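Bench automation at the Sonach returns depot

Last updated: September

Bench automation at the Sonach returns depot is the use of two-armed robots for sorting and clearing returned office equipment at the Sonach building in Zundedside. The depot is operated by Nouri, a firm that receives equipment at the end of lease periods, checks it, and sends it on for reuse or dismantling. The robots were supplied by Akon. They were introduced at the clearing benches first and later at part of the sorting line. The change is mostly discussed in connection with its effects on job content, shift patterns and pay grades at the depot, which were negotiated separately from the technical installation.

Background

Before automation, returned equipment reached the depot in mixed crates. A crate could hold monitors, keyboards, docking units, cables, trays, manuals and loose hardware in any combination. Bench workers emptied each crate onto a table, separated the contents by class, read the asset label where one was present, and placed each item in the matching lane. The work was done standing. Lifting was moderate but frequent, and the reach across the bench was a regular source of shoulder complaints.

Nouri had earlier tried a fixed conveyor with a single overhead arm. The arm handled boxed goods well and loose goods poorly, and was removed after one contract cycle. Eero Mustonen, then the site engineer, recommended in an internal review that any later system should work at the existing bench height and accept items in the condition in which they arrived. The review also recommended that the bench crew be consulted before a layout was fixed. The first recommendation was followed in full. The second was followed in part: the crew saw the layout after the bench positions had been set but before the guarding was ordered, and two changes to the guarding were made as a result.

Equipment

Each automated bench consists of a table, a two-armed robot mounted behind it, and a lane rack on the outfeed side. The robot works from a fixed position and does not travel between benches. Item recognition relies on a camera in the head and on contact sensing in the fingers. Items heavier than the rated payload are passed to a manual bench.

The depot operates 3 automated benches. Two handle general clearing and the third is used for flat items, such as tablets, folders and trays, which are difficult to lift from a smooth surface. Flat items are slid to the table edge and gripped there. The method was developed on site by Golnar Babaei and is slower than a direct grasp, but it produces fewer drops.

Screens are treated as a separate class. A monitor that is still attached to its stand can rest at an unpredictable angle, and a grip on the panel edge may crack it. The standard procedure is to support the stand with one arm and guide the housing with the other. If the angle of the monitor exceeds a set limit, the robot stops and a request appears at the operator desk.

Operation

A shift begins with a check of the grippers, the emergency stops and the lane rack. A bench operator loads the first crate, confirms the contract code at the desk and releases the bench. The robot then clears the table item by item. When it cannot classify an item or find a safe grip, it holds position and calls the operator, who may do one of the following:

- select a class and let the robot continue
- guide the arms from the desk for a single pick
- lock the bench and remove the item by hand

Requests are called "holds" at the depot. Each hold is logged with its cause and with the action taken. The logs are reviewed at shift handover, and recurring causes are passed to the technical group. Under the site agreement the log records the bench and the item but not the name of the operator. This point was disputed during the introduction period. Management had wanted individual figures for training purposes, while the bench crew held that a count of holds per person would discourage operators from locking a bench when they were in doubt. The crew's position was adopted.

Small loose parts remain a weak point. Screws, feet and cable clips are often too small for the fingers and may be mistaken for marks on the table. They are swept by hand at the end of each crate.

Simulation

New procedures are tried in simulation before they are released to a bench. The simulated room contains a table, one or more items and a model of the robot, and the operator sees it from the position of the robot's head. Lighting, wall surfaces and item positions can be changed between runs so that a procedure does not depend on a single arrangement. Wall textures in the simulator bear no particular relation to the walls of the depot, which are painted.

A procedure is released after 300 simulated runs without a damaging contact. The figure was set by Mustonen and has not been revised. It applies to the class of item and has to be met again if the gripper fingers are changed. Runs that end in a hold are accepted, provided that the hold was called before contact with the item. Simulation does not reproduce cable drag or adhesive residue, and procedures affected by either are also tested on a locked bench with scrap equipment.

Bench operators take part in this work. Saeed Bahrami, a former sorting hand, prepares most of the screen layouts, using arrangements he remembers from manual clearing. Layouts made by bench staff have tended to produce more holds than those generated automatically, and are weighted more heavily in the review for that reason.

The head view is also used in training. Operators learn to judge reach from it, including the parts of the table that the torso hides and the places where an arm comes between the camera and an item. Shadows from the arms receive particular attention, as they break up the outline of flat objects on a pale surface.
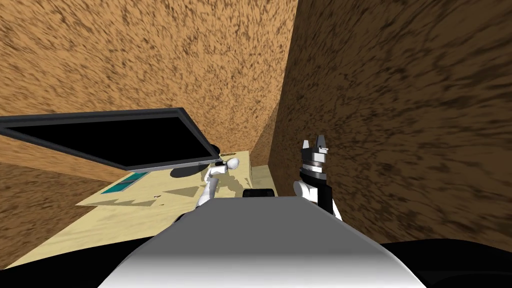
Effects on work

Job content

The post of sorting hand was replaced by that of bench operator. The new post covers loading, answering holds, manual clearing and the end-of-crate sweep. Repeated lifting fell at the automated benches and was unchanged at the manual ones. Time spent at a screen rose. Operators rotate between automated and manual benches every 2 hours, a pattern requested by the crew after an early trial in which the same people stayed at the desk for a full shift. The main complaint in that trial was the uneven pace: long periods without a hold were followed by several at once on different benches.

Rotation also serves to preserve manual skill. Operators who had not cleared a crate by hand for some weeks were slower to recognize damaged items from the desk. Manual time is therefore counted as part of the post and may not be dropped when the depot is short of staff.

Grades and pay

Bench operators are placed one grade above the former sorting hands. Sorting hands already employed at the depot moved to the new grade on completing the training course. A separate allowance is paid to operators who prepare simulation layouts. Ghazal Asadi, who represented the crew in the negotiations, had sought a full grade for this work. The allowance was a compromise and remains under review.

No dismissals were made in connection with the installation. Fixed-term posts on the evening shift were not renewed, however, and the evening shift now runs with a smaller crew. The crew's representatives count these posts as jobs lost to automation. Nouri attributes them to the end of a leasing contract in the same period. The two accounts have not been reconciled.

Training

The course combines desk practice, simulator sessions and supervised bench work. It was designed by Sepehr Shojaei, and the first version consisted mainly of written procedures. Participants asked for more time in the simulator, and the written part was shortened. Lockout is taught first and is tested separately. An operator who does not pass the lockout test may work at the manual benches only.

Safety

Automated benches are guarded on the sides and at the rear. The front is protected by a light barrier, and crossing it stops both arms. The arms keep their position when stopped and do not release a gripped item, so a bench must be locked before anything is taken from the fingers. Hand clearing at an unlocked bench is prohibited, including during the sweep.

Most recorded incidents have involved dropped items — chiefly stands that separated from their monitors during a lift. The guarding changes requested by the crew moved the side panels outward, giving the operator room to stand clear of the lane rack when it is being exchanged.

Limitations

The system depends on crates being packed within the height limit and on items having been disconnected from one another. Crates that fail either condition go to the manual benches. Throughput on mixed crates is lower than that of an experienced sorting hand, and the benches are run for longer hours to compensate. Extension to the dismantling area has been considered but would require tool changes that the present wrist does not support.

See also

Clearing bench
Lockout procedure
Job rotation
Two-armed robot

Contact | Copyright Zundedside Workplace Reference | Back to top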